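Forearm crutch

A forearm crutch (also called an elbow crutch) is a walking aid with a handgrip partway up the shaft and a cuff that goes around the forearm, just below the elbow. They can be used singly or in pairs. I've used a pair for most of my adult life, so I have feelings about them, and I've written this entry for the Edero mobility aids wiki the way I'd explain it to a friend at my kitchen table!

In the United States the underarm kind is what most people get sent home with after a broken ankle, and the forearm kind tends to go to people who will be walking with crutches for the long haul. In much of Europe it's the other way around and you'll get forearm crutches for anything.
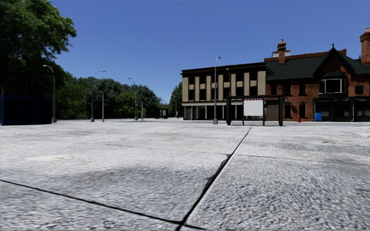
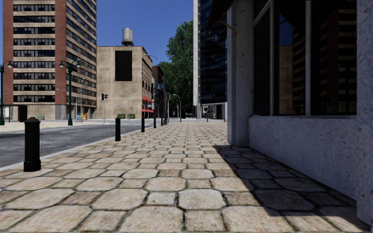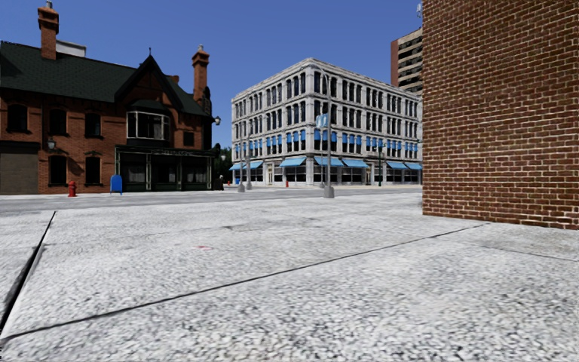 Three computer-rendered views of outdoor paving.

Parts

From the top down you have the cuff, the upper tube, the handgrip, the lower tube and the tip. The lower tube slides inside the main one and locks with a spring button, and on many models the upper part adjusts too (worth asking about if you have long arms like me).

Cuffs come open or closed. An open cuff has a gap at the front or side and lets go of your arm if you fall. A closed cuff has a hinge and stays on when you let go of the grip – wonderful when you're digging for your keys, less wonderful when you're going down and the crutch comes with you. I switched to hinged half-cuffs years ago and wouldn't go back.

Handgrips are either straight and round or shaped to spread the load over the palm. The shaped ones are made left and right. I once walked an entire afternoon with mine swapped and couldn't work out why my hands were so cross with me.

Tips

The rubber tip is the cheapest part of the crutch and the one I fuss over most. It wears at the back edge first if you swing your crutches well forward, and once the tread is smooth it can slide on a tiled floor with hardly any water on it. Mine go faster in July, when I'm out a lot and the pavement is hot and gritty.

Tips are sold by the outside diameter of the tube. Please measure the tube and don't go by the old tip, which may have stretched. There are wide tips, pivoting tips with a flexible joint, and flip-down ice spikes that clamp on just above the rubber. The spikes have to be flipped up again indoors, as my hallway floor can testify.

Fitting

Stand up straight in the shoes you wear most and let your arms hang. The grip should come level with the crease of your wrist, which gives you a slight bend at the elbow, 15 degrees or up to twice that, when you take hold. The top of the cuff should sit an inch or so below the point of the elbow. If it rides higher it digs in every time you bend your arm.

A physical therapist should do the first fitting. Mine was Gwendolyn Holloway, and she made me walk up and down the clinic corridor until I was sick of the sight of it, moving the button one hole at a time. I grumbled then. I've kept her settings ever since.

Weight limits

Every pair has a rated user weight, usually on a label near the grip or in the leaflet. Common ratings start at 300 pounds, and heavy-duty pairs go higher. The biggest I've come across is the Pukell bariatric model, rated at 565 pounds, with a thicker tube and a noticeably heavier swing. Remember to count your backpack.

Walking patterns

With two crutches and two legs that both take some weight, the slowest and steadiest pattern is four-point: right crutch, left foot, left crutch, right foot. Two-point is the same thing speeded up, with opposite crutch and foot moving together. Swing-through is the fast one, both crutches forward and then the body past them, and it's hard on the shoulders. I use it for crossing streets and pay for it at bedtime.

Cost and care

I paid $50 for my first basic aluminum pair. My folding Sjöberg pair cost more than $300, and I use it mainly for travel. Wipe the tubes down, check the buttons click fully home, and pull the tips off now and then to shake out the grit.

See also

Walking cane
Platform crutch
Ice tip
Miridness cuff liner

Ostap Hordiienko corrected the section on walking patterns. Last edited Thursday, January 2, 2025.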